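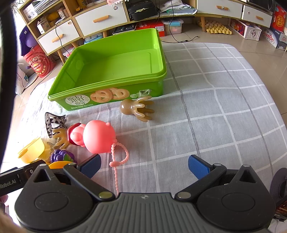
How a Robot Learns to Tidy Up

A robot does not know what "put the toys in the box" means. A person has to show it. One way is to hold a gripper – a tool with two fingers that open and close – and do the job by hand. A camera on the gripper records each move.

The Karimi lesson set uses toys and a green plastic box. One full try, from first reach to last release, is called a demonstration. The Zernutport lab collects 600 of them for each task. The toys are moved to new spots between tries, so the robot does not learn only one layout.

Soft and hard things need different grips. A rubbery pig can be squeezed. A smooth bottle can slip, so the blue pads on the fingers must press flat against it.

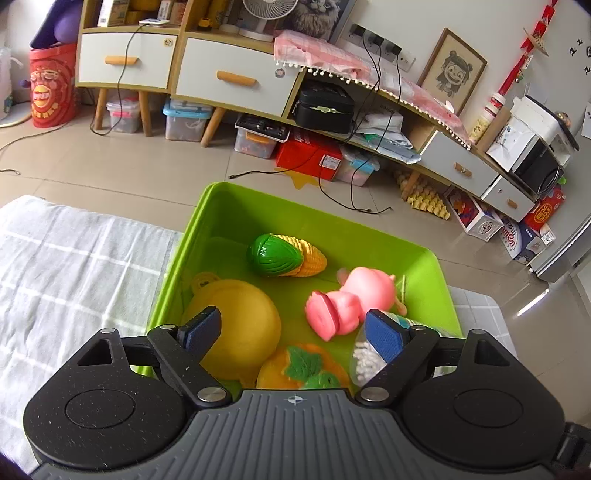
Can a person teach a robot from far away?
Remote control makes this possible. The person moves a controller, and the robot arm copies the motion while a computer saves it. This is called teleoperation. It is often slower than using a hand-held gripper, but the robot's own joints do the work, and those movements are saved too.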